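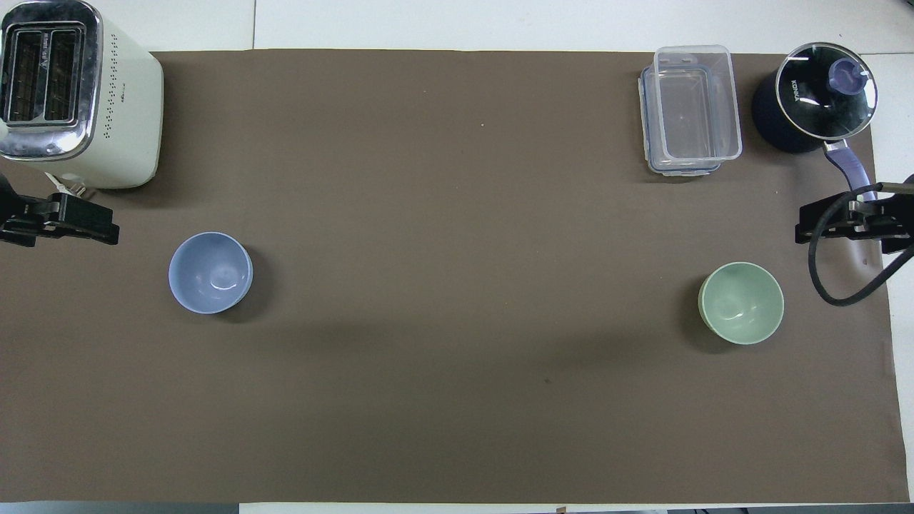
Ollamance opens its kitchen table teaching library to everyone

I'm really happy to share this one. Starting in April, anybody can download the Skeltia library, our collection of 3000 tabletop demonstrations, all of them made by a person steering two arms by remote control. It covers 12 kitchen chores, and the objects are ordinary stuff: bowls, a toaster, a saucepan with its lid on, a clear food container.

We got plenty wrong at first. Our early operators moved too fast (me included!), and the arms learned our bad habits right along with the good ones. So we slowed down, threw out 389 recordings and did them over – my wrists still remember it. Bowls took the most patience, what with getting the fingers lined up with a rim.
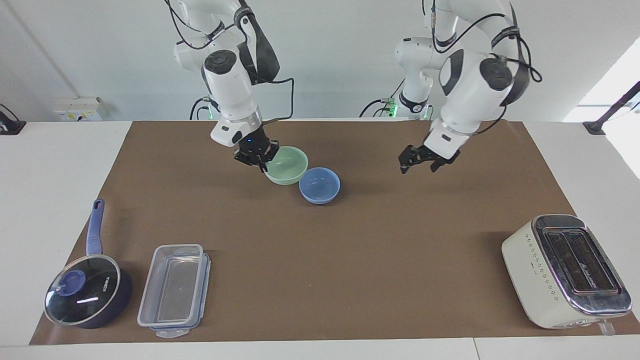

How to get it

The library is free for schools and hobby groups, and companies can license it through our partner Verero. If you'd like to try the remote control yourself, we're holding 300 hands-on slots at our Iglesias workshop this spring, no experience needed. Write to the Ollamance press desk for a slot or for more pictures – I answer most of that mail myself.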